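Subject: Re: [bollura-holders] Lockup change for staked Culeck
Date: 6 July 2024

Hi all,

Sorry for the long gap, I wanted to read the whole draft before piling in. Quoting the part I care about:

> We suggest moving the staking lockup from 60 days down to 3, and
> raising the minimum stake to 1000 CULECK. Rewards would still be
> paid out in KYEI every epoch, same as now. Existing stakes would
> be moved to the new contract when they expire.

I'm all for a shorter lockup! Sixty days has put off pretty much everyone I've tried to talk into staking, and I missed the November vote myself with half my tokens stuck in the old pool. But three days feels like a revolving door. Someone can stake right before the snapshot, vote, grab the epoch's KYEI and be gone by the weekend (I'd probably do it too, if I'm being fair). Could we do a cooldown on voting weight, so new stakes only count from the next epoch on? 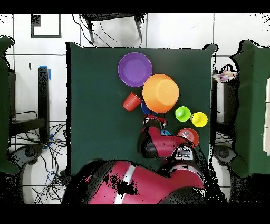 Grirumura tried a cooldown like that, came a reply in the chat when I floated this, and the small wallets hated it, so please look at the minimum first. With a floor of 1000, half the people who'd be waiting out the cooldown can't get in to begin with.

Fair point, and I've come around on it. I'd drop the minimum completely, or set it low enough that it only keeps out dust. The gas cost already does most of that job.

The other thing is the migration. "When they expire" is fine for me, my last stake is up soon, but anyone who locked recently sits in the old contract for weeks while the rest of us come and go as we please. Let them exit early with no penalty, or at least give them a window of 4 epochs to switch over.

Can we split this into separate votes? Lockup in one, minimum in another, migration in a third. I'd say yes to the first tomorrow if the cooldown was in there, and I'd hate to vote the whole thing down over the minimum.

Happy to help with the wording if anybody wants to start a new draft.

Cheers from a long-time lurker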